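Two-arm bottle handling, build log and questions
Cindodlow Shared Workshop forum > Projects > Arms and hands

pgounder
Posted Jun 12, 2025

Starting a thread for the two-arm setup so the questions stop getting lost in the general one. Ona Jankauskaitė and I have had both arms moving since April. The first few weeks were cabling and a bad connector on the left side. Now we're on the part we wanted to do, picking up bottles and passing them from one hand to the other.

Bottles are the small orange plastic ones with the clear caps. We picked them because the color is easy to find on green and they're cheap to replace. The arms run from a controller board we call Liko (Ona's name for it). Grip force is a plain number in a config file, and 60 is where we have it today.

What works: one hand on a standing bottle, lift, put down.

What doesn't: both hands on the same bottle. When the second hand closes, the bottle tilts. Sometimes it goes back to upright when the first one lets go and sometimes it ends up on the mat. We have the most trouble when the contact is low on the body. 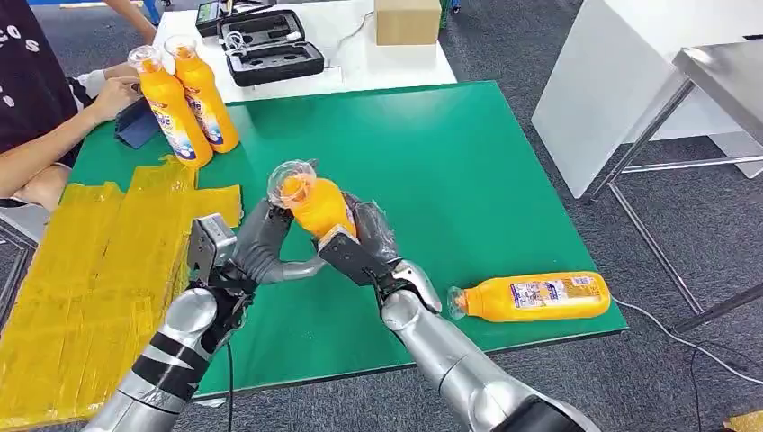 solder_bridge
Reply #1

Are both hands running at 60? If so you have two position loops arguing over one object and neither one gives. I'd drop the receiving hand to half until it has contact and then ramp up. Changing where you grab won't fix that.

pgounder
Reply #2

Both at 60, yes. I can try that tonight.

montes_dave
Reply #3

I disagree with #1. Going soft on the receiving hand means it gets pushed off the bottle, and you've traded a tilt for a drop. Your contact is low and the neck is narrow. If one hand is low and the other is up near the neck, every bit of error turns into tilt. Put both at the same height, mid-body, and leave the force alone.

We had the same problem on the old Montes arm with paint cans. Spent two weeks on gains and the fix was moving the grab point up.

solder_bridge
Reply #4

Paint cans don't squish. A plastic bottle changes shape when the first hand closes, so "mid-body" isn't where you think it is by the time the second one gets there.

montes_dave
Reply #5

It changes shape by a few millimeters. That isn't what's tipping it.

onaj
Reply #6

Ona here, the other half of this. Some results before it turns into a fight.

I tried the soft receiving hand first. It tilts less. It also slipped off twice in the first few tries, which is what Dave said would happen. Then I put the force back and matched the heights. Better than either of the other runs, but it only works if the bottle starts upright and square to the arms.

So the question has moved a bit, for me anyway. I'd like the hands to deal with bottles that are already lying down, because that's how they end up. I laid four on their sides with the necks pointing left and had the right hand come in low over them with the left one held open as the receiver.

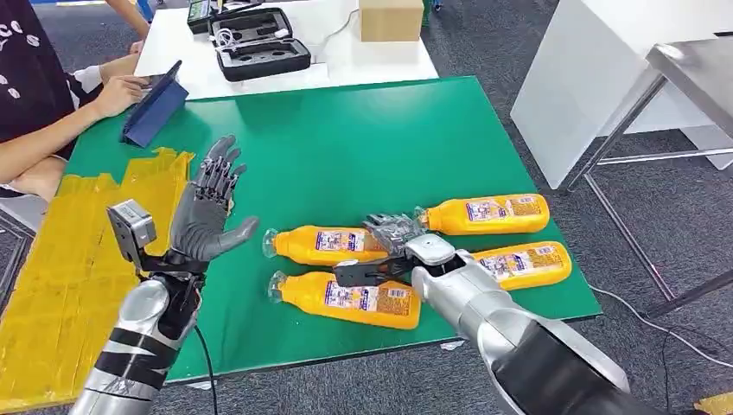 The trouble with that layout is spacing. The fingers need room on both sides of whatever bottle they're going for, and if the neighbor is too close they push it away before they close on anything. The planner doesn't know the fingers have thickness. It treats the hand as a point with an opening. Pavithra wants to fix that in the planner and I want to spread the bottles out and fix it later.

I also run the logging from the tablet, and it drops out if it goes to sleep. Set the sleep timer to never. That cost me most of an evening.

pgounder
Reply #7

For the record I still want to fix it in the planner. If we only ever test with nicely spaced bottles we'll get something that only does nicely spaced bottles.

solder_bridge
Reply #8

Agree with Pavithra on that one. Inflate the neighbors by a finger width and let it refuse the pick if there's no room. It's one constant.

Where are you getting the bottle position from, head camera or wrist?

onaj
Reply #9

Head camera for finding them, wrist for the last bit. The wrist view comes in rotated and we haven't corrected it, so up in the picture isn't up in the room. I've gotten used to reading it sideways. The transform is right in the code, it's only the display.

The part I don't love is how much of the wrist view is our own hardware. The housing and finger take up about half of it, and the bottle can be nearly out of view by the time the fingertip is close. The other thing is background. It picks up everything past the edge of the table, shelving, crates, people walking by. The detector gave us 88 good frames out of 91 on the last log, and I think the misses were all near the top edge, but I only looked through them quickly.

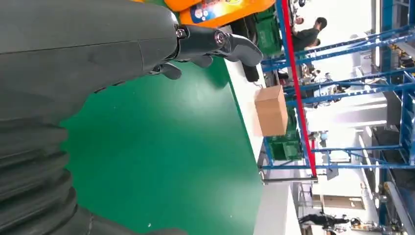
montes_dave
Reply #10

Tilt the camera mount a few degrees toward the fingertips. You'll lose some of the housing and get more of the bottle. Flelance sells an angled bracket, or print one.

And mask out everything past the white border. You know where the table is, so you don't need to look at the shelves.

solder_bridge
Reply #11

Mask yes, bracket no. Every time you move the camera you have to redo the hand-eye calibration. If it finds the bottle in 88 of 91 I'd leave it alone and work on the handover.

pgounder
Reply #12

I'm with leaving the mount for now. Mask goes in this week. I've also put the finger width in as a constant like #8 said and it refuses a lot of picks, probably too many. Will tune.

Goal is 1,000 logged attempts before we change any hardware. If anyone wants to come run a session, the log template is in the project folder. Please write down the force setting each time, Ona and I both forgot on the early ones and those are no use for comparing.

montes_dave
Reply #13

I'll print a bracket anyway and leave it in the drawer.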